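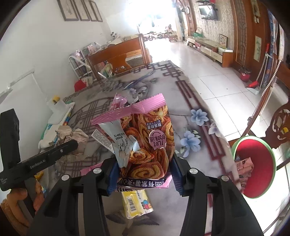 Household Guidance: Storing Dry Snacks, Sorting Packaging, and Keeping the Dining Area Clean

Brendstead Residents' Information Service
Prepared by Serena Zuccaro, Home Practice Section

Residents frequently ask how opened food should be stored between meals and which used packaging may be placed in the recycling container. The guidance on this page applies to all units in Brendstead and replaces the shorter sheet issued to new households in October.

1. Dry snacks and individually wrapped items

Individually wrapped cakes, rolls, and crackers keep best in a cool cupboard away from the stove. The outer bag may be discarded once the ingredient list and the date have been copied onto a label. Residents who buy snacks by weight should note the date of purchase, as single pieces do not always carry one that is easy to read.

Filled items soften sooner than plain ones. They should be kept in a separate container and eaten first. A shallow tin is preferable to a deep jar, in which older pieces remain at the bottom and are forgotten.

Once a wrapper has been opened, the contents should be eaten within 24 hours or moved to a container with a tight lid. Folding the wrapper over and securing it with a clip is acceptable overnight only. Rubber bands are not recommended. They crush soft items and perish in a warm kitchen.

Snacks containing nuts, sesame, or milk should be stored on their own shelf where any member of the household has an allergy. Serving tongs should not be shared between containers.

2. The dining table

The table should be cleared fully after each meal. Food left out between meals attracts ants, particularly in ground-floor units, and residents who report ants to the office will be asked first about this point.

Crumbs should be brushed into a hand tray before the surface is wiped. Wiping first pushes crumbs into the joint between table leaves, where they are difficult to remove. Where a joint has already become clogged, a dry toothbrush drawn along its length will usually clear it. A knife should not be used.

For ordinary cleaning, a cloth wrung out in warm water with a few drops of dish soap is sufficient. Sealed surfaces may be cleaned daily in this way. Oiled or waxed surfaces should be wiped with a barely damp cloth and dried immediately. Vinegar should be kept away from stone tops of any kind.

Sticky residue from filled pastries responds well to a warm, damp cloth laid over the spot for 2 minutes. The residue may then be lifted with the edge of a plastic card. Scouring pads leave fine scratches that hold dirt and make later cleaning harder.

3. Paper cups

Most paper cups have a thin inner lining that keeps liquid from soaking through. The Jorik sorting line, which receives material from Brendstead, does not separate this lining from the paper. Paper cups therefore go into general waste in all units, whether printed or plain. Cups with a compostable mark are included in this rule for the present.

Any remaining liquid should be poured into the sink before the cup is thrown away. Liquid in the waste bag is the most common cause of leaks in the stairwells. Flattening the cup by hand saves a good deal of space in a small bin. Stacking is also suitable where several cups are being discarded together.

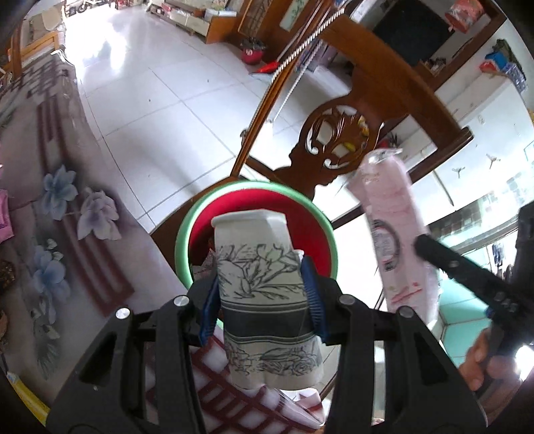 A flattened paper cup with a printed flower design, over a small waste bucket.

4. Small waste buckets

An open bucket near the table is convenient for napkins, wrappers, and cups. It should not be used for fruit peel, bones, or tea leaves, all of which belong in the lidded kitchen caddy. Open buckets should be emptied every evening, even when only partly full.

Liners should be large enough to fold over the rim on all sides. A liner that slips down allows waste to touch the bucket itself, and the bucket must then be washed. The office stocks the Nautiyal liner in packs of 40. Other liners may be used if they fit the bucket properly.

Buckets should be washed once a week with hot water and dish soap, rinsed, and left upside down until completely dry. If an odor remains, baking soda may be sprinkled over the base, left overnight, and rinsed out in the morning. Bleach should never be combined with any other cleaning product.

5. Plastic wrappers

Crinkly snack wrappers are accepted in the soft plastics container beside the Jakon entrance, provided they are empty and free of grease. Crumbs may be shaken out over the bucket. Wrappers should be placed in the container unfolded and should not be packed inside one another, as nested items are rejected at sorting.

Metal-lined wrappers are not accepted. A simple test is to crush the wrapper in one hand and release it. If it stays crushed, it is most likely plastic film with no metal layer only when it tears without a silvery edge; in cases of doubt, it should go into general waste.

6. Collection

General waste is collected from the ground-floor store in the evening. Bags must be tied and in place by 17:00. Bags left in corridors will be returned to the unit concerned.

Replacement lids for kitchen caddies are available from the office on request. Residents should bring the old lid with them, as two sizes are in use.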